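From: Steinar Lauritsen
To: mailserver-admins list
Date: 26 November 2022
Subject: Re: [mailserver-admins] Greylisting delay vs. retry pools

On the Gemmont relay, the admin wrote:
> We turned greylisting on in October with the default delay of
> 300 seconds. Most senders come back on time. The ones that
> don't are the large providers, which retry from a different
> address each time and start the clock over. Password resets
> arrive after the link in them has expired. Would a shorter
> delay fix this, or should we whitelist the senders by hand?

A shorter delay will hide part of it. The delay sets how soon a retry may be accepted, but your problem is that the retry isn't recognized as one. The triplet is client address, envelope sender, envelope recipient. If the client address changes on each attempt, you get a new row in the table each time, whatever the delay is.

Check the network mask first. On the Pramar host we had the daemon matching full addresses. Changing it to match on the /24 for IPv4 and the /64 for IPv6 took care of most of the shared pools. Clear the old rows after the change, or you will be reading a mix of both key formats in the logs.

Second, look at the envelope sender. Shops and parcel notices often put a per-message token in the return path, so the second field is different for every message even when the address is stable. Each retry of one message keeps its token, so the message does get through, but the sender never builds up any history and every notice is delayed again. Strip digits and anything after a plus sign or hyphen in the local part before hashing the key.

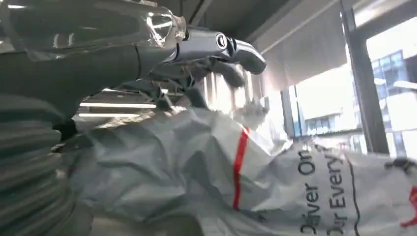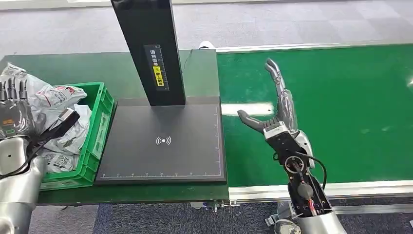
Third, set the auto-whitelist threshold low. Ours is 3 successful deliveries from a network, after which the triplet check is skipped for that network. The entry lapses if nothing is seen for the expiry period, so keep the expiry longer than the gap between monthly mailings.

As for whitelisting by hand, I would do it only for pools spread over unrelated networks. Build the list from the published SPF records with a nightly job. Istitz had a static file with 800 lines in it, and a good part of those ranges had changed owners since it was written.

I run a delay of 100 seconds at Brøndum. Going lower gained us nothing, as most queues don't retry that fast anyway.

One more thing to look at: if you have a secondary MX, it needs to share the greylist database with the primary. Otherwise senders that alternate between the two hosts get deferred on both. Post the output of your daemon's config dump if the mask change doesn't help, and include the version.

Steinar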